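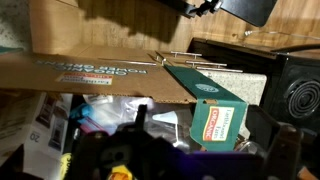

How to record good picking examples from a messy shelf

If you want a gripper to learn to pick things by watching you do it, sooner or later you have to leave the tidy table behind. Clutter is where it gets fun! I've spent most of May recording demonstrations on shelves full of odds and ends, and this is the way I do it now.

What you need

An arm you can steer by hand or with a leader arm, a small camera at the wrist, and a shelf or cabinet packed with whatever you have. My recording program is Prullix, but any tool that saves the pictures and the joint positions together will do.

Step 1: Fill the shelf badly

Resist the urge to arrange things. Old packaging is brilliant for this. A flattened cardboard box lying over other items hides half of what's under it, and printing that ends up upside down is good practice for a system that might otherwise lean on labels being the right way up. Crumpled plastic bags are lovely too (and awful, you'll see). Mix in some hard, shiny things like metal bar handles, and lay a few of them at slight angles to one another.

Step 2: Check the wrist view

Before recording, bring the gripper up to the shelf and look at the live picture. You want the gripper itself showing along the bottom, even if it's blurred, as the system needs to learn where its own fingers are compared with the target. Lock the exposure now. Shadows on the back wall are fine, but brightness that jumps about halfway through a reach is not.

Step 3: Choose one target and say so

Type the task in before you move: "pick up the handle furthest back", say. Darcy Merrick and I once labelled a whole afternoon's work "pick handle" on a shelf with several handles on it. We had to watch every clip again to sort it out.

Step 4: Move slowly, then commit

Come in slowly, pause just short of the object, then close in one smooth go. If you dither, the system learns to dither. For long thin handles, grip near the middle. If you miss, keep recording and try again from where you are! Those recoveries are some of the most useful clips you'll get.

Step 5: Change something

After every 3 clips, shift something. Turn the box round, slide a handle over, bunch up a bag. Change the lamp too if you can.

Step 6: Throw out the bad ones

Watch everything back at double speed. From 1,532 clips I dropped 94, mostly for frozen pictures or a wrong task name. Keep the clumsy ones as long as they end in a proper grasp.

Next up is the Murakami shelf, which is deeper and much darker, so I'll be adding a second lamp and starting again from step 2.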